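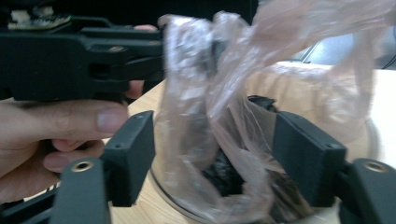

Latrice Van Dusen wrote back to the June report that she still could not tell from it whether anyone in Pukurlow wants a new play, or whether we only want them to want one. It is a fair complaint, and I have tried to answer it below with less cheer than last time.

Progress report to the Sorensen Fund
Estine Playhouse, new play development
August 9, 2025

Where the play stands

Samum is now in its third draft. Kam-wah Ko has cut the second act by 40 minutes, most of it the brothers arguing over the well, and the play is better for it. I am less sure about the new ending. The mother used to walk out and leave the radio on. Now she stays and makes a speech, and the speech tells us what we have spent two hours working out. Kam-wah knows my view and does not share it. The director, Booker Tran, is on Kam-wah's side this month.

We will hear both endings aloud before anyone settles it. I would ask the Fund not to read the draft as final, whatever the title page says.

Readings

Two public readings were held, one at the playhouse and one at the Pukurlow library. Total attendance was 136. The application promised 500 across the whole series, and with two readings left I do not expect to reach it. That figure was copied from the musical revue we ran earlier, which had a full band and a bar. It should never have gone into an application for a drama about drought with four actors and music stands.

The comment cards were kind. I put little weight on them. People who stay behind to fill in a card after a free reading are mostly people who liked it, or who know somebody in the cast. The talk in the library afterward was more useful. Several people could not follow which brother had sold the land, and one man said he did not believe for a second that the younger one would come home. Kam-wah took notes on both points and has rewritten the first scene.

Reginald Haddad read the father at short notice and was so good that he may have hidden how thin the part is. We will need to look at it again with someone else in the chair.

School workshops

I reported in June that the workshops were "transforming how students see theater." I would like to withdraw that sentence. What we can say is that four sessions took place, that the students wrote short scenes, and that a few of those scenes were very funny. One teacher has asked us back. The other has not answered my emails. I have no evidence on what the students think of theater now, and the survey we bought for the purpose asks such leading questions that I have stopped using it.

Money

Actor fees are on budget. Script printing ran over by $607, nearly all of it from reprinting after late cuts, and Tarun Tomar has covered that from the marketing line. I have no objection. The posters for the first reading did very little that I could see, and most of the audience said they heard about it from a friend.

We are not asking for more money in this period. We are asking to move the final payment back until after the fourth reading, so that the Fund can judge a finished script – or decide that there isn't one.

Still open

Booker wants a full production next season. Tarun wants it too, and has penciled in dates. I think that is early. A reading forgives a great deal that a stage with lights and a paying house does not, and the storm in the last act has so far been handled by an actor reading out the words "the wind rises." Nobody has yet told me how it will be done or what it will cost.

The third reading will use the original ending and the fourth the new one, with the same cast if we can hold on to them. I will send the attendance for each separately, along with Kam-wah's own notes on the draft, unedited.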